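Okay, drinks station update! I've been setting up the self-serve corner at Mudine all afternoon and I have opinions.

First one: the cups. I went back and forth between paper and clear plastic for 3 weeks and went with the clear ones, the kind with ridges. You can see your drink and they don't slide out of your fingers when it's humid (it is very humid).

Second: drip tray. Stainless steel, right under the nozzle. Our old counter at Galanis didn't have one and I spent all of May wiping sticky lemonade off everything — never again!

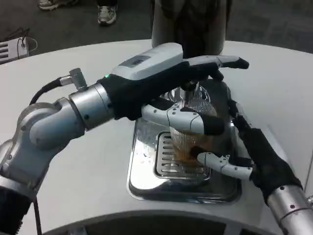 Ivone Toledo wants to know why I didn't just put out pitchers like a normal person, and says pitchers never need descaling.

Fair, Ivone! But pitchers go warm in 20 minutes and then there's a bee in them.

We've got 64 people signed up and I bought 2 sleeves of cups, so I'm going back to the store tonight. If anyone's driving past Clellanmont and wants to grab napkins too, please message me.

Still deciding on flavors. Peach tea is a definite yes. Cucumber water is losing badly in the group chat but I'm making it anyway, I'll drink it all myself if I have to.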